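**Drerodora map app: worth keeping on a tablet or not?**

**pellworth** wrote:

I'm 9 hours into Drerodora on console and finally installed the map app on my old tablet. Before I spend time setting it up, does it do anything you can't do from the pause menu? The store page says you can place markers, sort cargo and send your second crew out on jobs. I mostly want the markers.

---

**mtn_kasper** wrote:

Markers work. You tap the tablet and it shows up in the game a second or two later. Cargo sorting is also better than the in-game version because you can drag a whole row at once.

The crew jobs are the part I'd skip. You pick a job, wait on a timer, and get coins. I have 2518 coins from it and there is nothing at the harbor shop I want.

---

**anakouts** wrote:

I disagree about the crew jobs. The coins are minor but the jobs also raise your standing with the Jurna port, and that's slow to do any other way. I got to the third rank before I ever sailed there, and the dock fee was already gone when I arrived.

Set the long ones before bed and collect in the morning.

---

**mtn_kasper** wrote:

> raise your standing with the Jurna port

Is that since the July patch? Mine didn't move at all for the first few weeks.

---

**anakouts** wrote:

Yes, July. Before that it only counted if the console was on too. Patch notes have it under "Account," not under "App," so it's easy to miss.

---

**Rook_and_Line** wrote:

My problem with it is that the game was clearly built around a second screen and they won't say so. The in-game map doesn't show wind lanes past the first island group. The app does. That's information I paid for with the game, and I need another device to see it.

Rokell did the same thing with their last one, where the radio codes were only in the phone app.

---

**pellworth** wrote:

I didn't know about the wind lanes. Is that a setting?

---

**Rook_and_Line** wrote:

App only. Top right, the flag icon, then Lanes. You can read them in game if you buy the chart from the lighthouse, but it costs 1766 coins and covers one region.

---

**mtn_kasper** wrote:

So there is a use for the coins. I stand corrected.

Still wouldn't call it hidden. The lighthouse keeper tells you about the chart the first time you dock.

---

**Rook_and_Line** wrote:

She tells you there's a chart. She doesn't tell you it's free on the tablet.

---

**c_aoki** wrote:

Chiyo Aoki here, I keep the connection FAQ in the pinned thread. A few things for the original poster:

- Tablet and console need to be on the same network for the live map. Crew jobs work from anywhere.
- If markers stop syncing, close the app fully and reopen it. Signing out is not needed, and it clears your saved routes.
- There's a limit of 196 markers per save. After that new ones don't appear and you get no message.
- Older tablets get warm with the live map open. Turn off water effects in the app settings.

On the wind lanes, I've asked for them in the base map twice in the feedback section. Add a vote if you want it.

---

**pellworth** wrote:

Thanks, that covers it. Same network was the problem, the tablet was on the guest one. Markers are working now.

Which region has the most use for the lanes? I'm about to leave the starting islands.

---

**anakouts** wrote:

The eastern strait. Without the lanes you'll tack back and forth for ages. Turn them on before you go, and keep the tablet where you can see it without picking it up. I lay mine flat on the table next to me.

---

**Rook_and_Line** wrote:

East, agreed. I'd still wait for a patch and do the south first. The southern islands don't need the app at all.

---

**pellworth** wrote:

Going east tonight. I'll post again if the sync drops.

---

**anakouts** wrote:

Good luck. If anyone else is in Cabanatuan and wants to co-op the strait, message me, my evenings are open.

*Anastasia Koutsoukos | Jurna rank 3 | east strait, evenings*

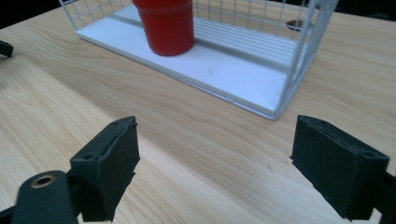 *Tabletop, light wood grain*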